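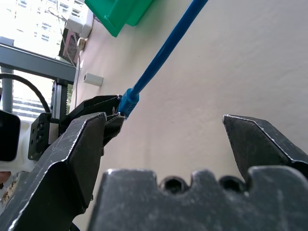
The cable post, as threatened

Apr 13, 2022

I have spent most of the spring thinking about Ethernet cables, a thing I did not picture when I applied to grad school. Our question is small: if one arm passes a cable to the other, does a policy trained with wrist views do better than one that only gets the view from the head?

We had 486 demonstrations by the end of March, most of them Ching-wen's, who has the patience for it. I have the patience to write the data loader.

The result, such as it is: wrist views help a lot while the connector is between the jaws and hardly at all once the cable starts to bend somewhere else.
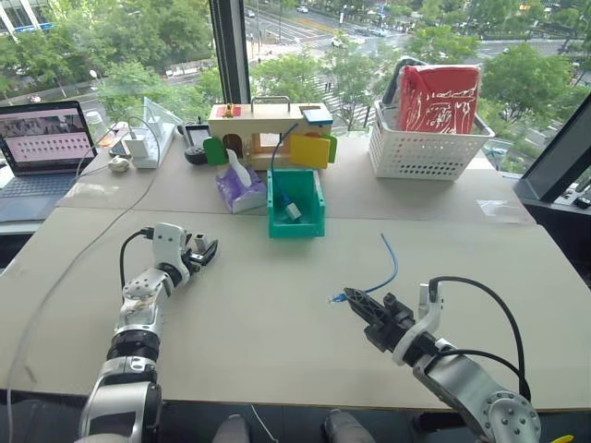
A connector is a nice stiff object with opinions about which way is up. The cable behind it is a noodle, and most of our failures are noodle failures. Aurelia wants the head view weighted more heavily after the handoff. I wanted that too, until I saw the training time.

So we're rerunning with 14 seeds, up from four, after Ashraful asked a very polite question at group meeting. Plots when I have them.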